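22 May 2021

Carmela Aguirre's house rules for the gripper now run to 3 pages. Rule 2: clear the counter before you start. Good rule – I read it standing at the stove end, with the wok and the steamer beside me. 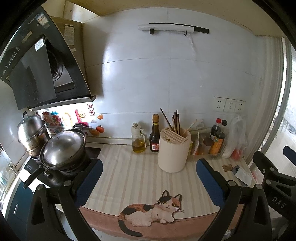 Later

Rule 3 says fingers open before every approach, and no grabbing at a bundle of chopsticks from above.

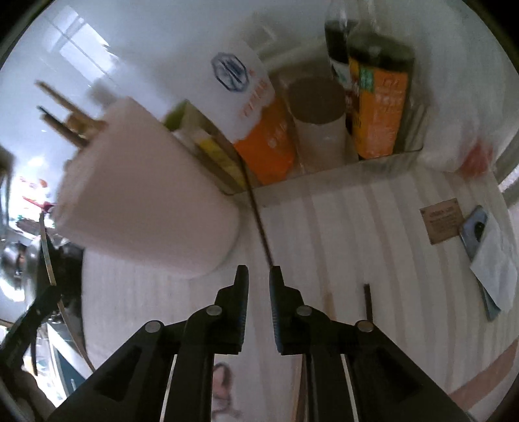

I've written "define bundle" in the margin. She'll answer on Monday with another page, numbered, and I'll sign that too.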